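Home | News | Clubs | Events | Contact

Stekdale sports hall of fame opens its doors to eight new members

July 1, 2021
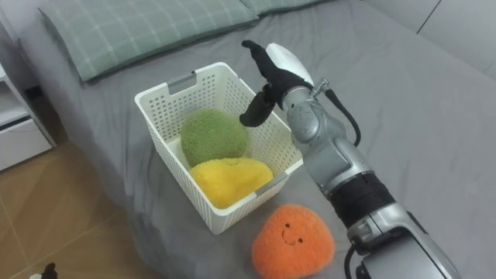

Two plush fruit toys in a white basket with gray handles.

It was a long time coming, and there were a good few handkerchiefs out by the end of it, but the Stekdale LGBT+ Sports Hall of Fame has welcomed its newest members at a cheerful evening in the old Jakubowski Rooms on the harbour side of Grarnolport.

Eight people were honoured this time, among them a long-distance swimmer, two hockey players who have shared a defence for most of their grown-up lives, and a bowls champion who told the room she had only ever joined her club for the teas. The ceremony had been planned for February and had to be put back, so everyone was in the mood for a party (and for the pudding, which went very quickly indeed).

There were 112 guests at the tables, a good many of them past members who had travelled a fair way to be there, and the applause for each name went on so long that the band ended up starting half an hour late. The Pristidon Rowing Club took up a whole corner of the room and sang, whether they were asked to or not.

The loudest cheer of the night went to the Grarnolport women's football side, who were given the club award for their work in bringing younger players into the game. They now run 16 training sessions a month, open to anyone who would like to come along and feel welcome on a pitch, and they tell us there is always a spare pair of shin pads for newcomers.

A raffle and a small auction of signed shirts raised £1,773 on the night, all of which goes towards travel costs for young athletes who would otherwise have to miss out on away fixtures. If you meant to buy a ticket and forgot, the organisers will still very gladly take your money at the Jakubowski Rooms front desk.

Nominations for next year are open now, and forms can be picked up from any member club in Stekdale.

Recent items
Pristidon rowers look for a new boathouse
Inclusive running group adds an evening route
Grarnolport bowls green reopens after drainage work
Summer five-a-side: how to enter a team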